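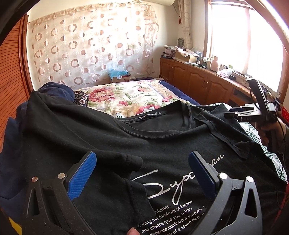
Quiénes somos

Cornen es una empresa dedicada al diseño, la fabricación y el alquiler de pinzas manuales instrumentadas para el registro de tareas de manipulación. Tiene su sede en Bitville, donde se encuentran el taller de montaje, el laboratorio de calibración y las oficinas de atención al cliente. La plantilla está formada por 56 personas, entre personal técnico, operadores de campo y equipo administrativo.

La actividad de la empresa se articula en torno a un producto, el kit Mornach, y a un servicio, el programa Magbanua de registro en domicilios. Ambos se dirigen a laboratorios universitarios, departamentos de ingeniería y fabricantes de robots que necesitan demostraciones de tareas cotidianas realizadas por personas en viviendas reales.

Origen de la empresa

Cornen inició su actividad como taller de mecánica de precisión, con encargos de piezas articuladas para maquinaria de envasado. La primera pinza manual se construyó a petición de un cliente que deseaba grabar la manipulación de bolsas y envases blandos sin trasladar un brazo robótico a cada punto de trabajo. El encargo se amplió en dos ocasiones y dio lugar a una línea de producto propia.

Las primeras unidades se montaban a mano y presentaban diferencias apreciables entre sí, lo que obligaba a calibrar cada sesión por separado. La revisión del varillaje y la adopción de un utillaje común de montaje permitieron unificar el recorrido de los dedos. Desde entonces, la empresa ha abandonado los trabajos para envasado y dedica la totalidad de sus medios a la pinza y a los servicios asociados.

El kit Mornach

El kit se suministra en un maletín rígido e incluye dos pinzas manuales con cámara, los cables de conexión, un juego de almohadillas de repuesto, la placa de calibración y el manual de uso en español. El operador sostiene cada pinza por la empuñadura y acciona los dedos con la mano. La cámara registra la zona de trabajo desde el propio útil, de modo que los dedos y el objeto quedan dentro del campo de visión.

Los dedos son de color oscuro y están compuestos por placas articuladas sobre pasadores metálicos. En la cara interior llevan almohadillas azules estriadas, que constituyen la pieza de mayor desgaste y pueden sustituirse sin herramientas especiales. La empresa recomienda revisarlas al comienzo de cada jornada y anotar el cambio en la hoja de mantenimiento, con indicación de la unidad y del lado.

El kit puede utilizarse con una sola pinza o con las dos. Para las tareas textiles, en las que una mano suele fijar la prenda mientras la otra desplaza el tejido, se aconseja el uso simultáneo de ambas unidades. El manual dedica un capítulo a la colocación de los cables, que deben discurrir por detrás del antebrazo y quedar apartados de la superficie de trabajo.

Las características generales del kit son las siguientes:

Contenido: dos pinzas manuales con cámara y accesorios.
Alimentación y datos: por cable.
Referencias de repuesto disponibles por separado: 51.
Plazo mínimo de alquiler: 13 días naturales.
Modalidades de contratación: compra, alquiler y alquiler con formación.

El programa Magbanua

Magbanua es el servicio de registro en domicilios de Cornen. Un operador formado por la empresa acude a la vivienda con el equipo, acuerda con los residentes las estancias en las que se va a trabajar y lleva a cabo la lista de tareas solicitada por el cliente. Las sesiones se desarrollan con los muebles, la ropa y los utensilios de la casa, sin decorados ni mesas de ensayo.

El catálogo de tareas comprende el doblado de ropa, la recogida de mesas, el orden de estanterías, el llenado y vaciado de cajones y la preparación de camas. El cliente puede encargar tareas fuera de catálogo, previa valoración por el departamento técnico. Antes de la primera sesión se le remite una propuesta con el guion de cada tarea, los criterios de aceptación y el formato de entrega.

El doblado de ropa es la tarea más demandada. Una camiseta cambia de forma con cada contacto, oculta parte de sí misma al plegarse y ofrece pocas referencias visuales cuando es de un solo color. Por este motivo, el guion correspondiente contempla prendas lisas, prendas con texto impreso y superficies de apoyo muy distintas: camas con sábanas estampadas, sofás, tablas de planchar y mesas. También se solicita que una parte de las repeticiones se realice con luz natural intensa, con la ventana a un lado.

En una prenda negra con letras blancas, el texto sirve para seguir la orientación del pecho aunque las mangas queden plegadas por encima. El cuello, con su etiqueta interior, cumple una función parecida. Los operadores reciben instrucciones de no alisar la prenda antes de comenzar, salvo que el guion lo indique de forma expresa, y de mantener visible el contacto entre la almohadilla y el tejido siempre que la postura lo permita.
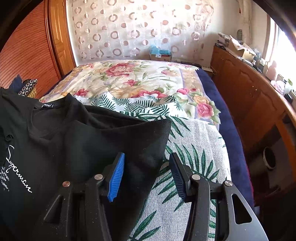 Método de trabajo

Cada proyecto se asigna a un responsable técnico, que actúa como interlocutor único desde la firma del contrato hasta la entrega final. El trabajo se organiza en las fases que se exponen a continuación.

1. Definición. El cliente describe las tareas, los objetos y los entornos de interés. El responsable técnico redacta el guion y lo somete a su aprobación.

2. Sesión piloto. Se realiza una sesión corta en una única vivienda. El cliente recibe las grabaciones completas, incluidas las repeticiones descartadas, y puede modificar el guion sin coste adicional.

3. Campaña. Los operadores ejecutan las sesiones previstas. Las cámaras se calibran al inicio de cada una y siempre que la pinza haya sufrido un golpe o un cambio de dedos.

4. Revisión. El equipo de Bitville examina las grabaciones, separa las que no cumplen los criterios de aceptación y señala los fragmentos en los que la mano o la segunda pinza ocultan el objeto.

5. Entrega. Los datos se facilitan en el formato acordado, acompañados de un informe de campaña con las incidencias registradas.

Una campaña ordinaria comprende 3000 repeticiones. Los encargos de menor volumen se atienden mediante el alquiler del kit, con formación opcional para el personal del cliente.

Formación

La formación se imparte en la sede de la empresa o en las instalaciones del cliente. El curso básico abarca el montaje, la calibración, el manejo de una pinza y la sustitución de almohadillas. El curso avanzado se centra en el trabajo con dos pinzas, la manipulación de tejidos y la redacción de guiones. Ambos incluyen una parte práctica en una vivienda habilitada para tal fin.

Los operadores del programa Magbanua deben superar los dos cursos y un periodo de acompañamiento antes de trabajar sin supervisión. La empresa renueva su habilitación de forma periódica y revisa una selección de sus grabaciones en cada campaña.

Privacidad de los domicilios participantes

La participación de los hogares es voluntaria y remunerada. Los residentes firman un documento de consentimiento en el que constan las estancias autorizadas, el uso previsto de las grabaciones y el procedimiento para solicitar su retirada. Antes de cada sesión se les invita a apartar documentos, fotografías familiares y cualquier objeto que no deseen que aparezca.

Las grabaciones se someten a una revisión específica de privacidad antes de su entrega. Cuando se detectan rostros o datos personales, el fragmento se elimina o se difumina, según lo pactado en el contrato. Los clientes no reciben la dirección ni la identidad de los hogares participantes.

Mantenimiento y garantía

Las pinzas adquiridas en propiedad cuentan con garantía frente a defectos de fabricación. Las almohadillas, por su condición de consumible, quedan excluidas. El taller admite unidades para limpieza, ajuste de pasadores y recalibración, y facilita un equipo de sustitución cuando la reparación afecta a una campaña en curso.

Se ruega limpiar las placas con un paño seco antes del envío. El polvo y la pelusa se depositan con facilidad sobre las superficies oscuras cuando se trabaja con ropa y mantas.

Visitas y contacto

La sede de Bitville recibe visitas profesionales con cita previa. La próxima jornada de demostración del kit Mornach tendrá lugar el 23 de octubre, con una sesión dedicada al doblado de prendas y otra a la calibración de las cámaras. El aforo es limitado y la inscripción se tramita a través del formulario de contacto de esta página, en el que debe indicarse la entidad de procedencia y el número de asistentes.

Las solicitudes de presupuesto se atienden por el mismo medio. Conviene adjuntar una lista provisional de tareas y señalar si se requiere el uso de una o de dos pinzas.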